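Science room safety check - Clesadari School, lower building
Mon 5 January
Checked by: Tien-fu Kuo

1. Fire blanket - OK. Hung by the door, tabs reachable.

2. Extinguishers - one OK, one to fix. The unit in the prep room reads in the green. The unit by the back bench has no tag for the past year. Movitz to service it before classes start.

3. Flammable liquids - FIX. Ethanol was on an open shelf in a 1000 ml bottle. Moved to the locked cabinet during the check. The log says 920 ml and the bottle matches.

4. Gas shutoff - OK. Turns by hand. The label is faded and needs replacing.

5. Eyewash - OK. Ran for three minutes, clear after the first few seconds.

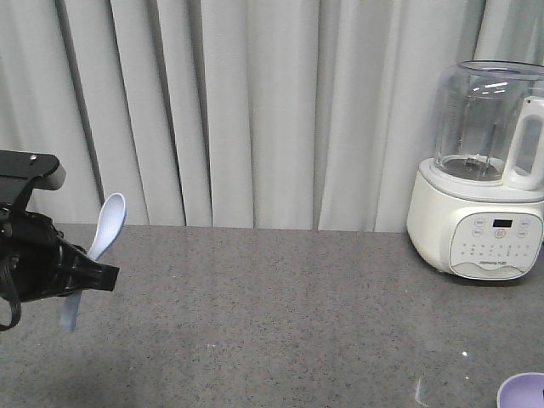
6. Goggles - FIX. Several straps are cracked. Ms. Chou has the order form. No open flame work in Room 132 until the new ones are in.

7. Demonstrations - comment only. The flame color demo is still in the grade 6 binder with the old instructions, which have the teacher adding alcohol from the bottle. Take that page out. Use the soaked splint version, with students behind the line on the floor.

8. Exits - OK. Boxes in the hall were moved last week and the door opens all the way.

9. Burn kit - OK. Gel packs in date. Nurse's extension is 874 - the card on the wall still has the old number.

Items 2, 3 and 6 get a second look before the end of January. Send questions to the Casar Street office.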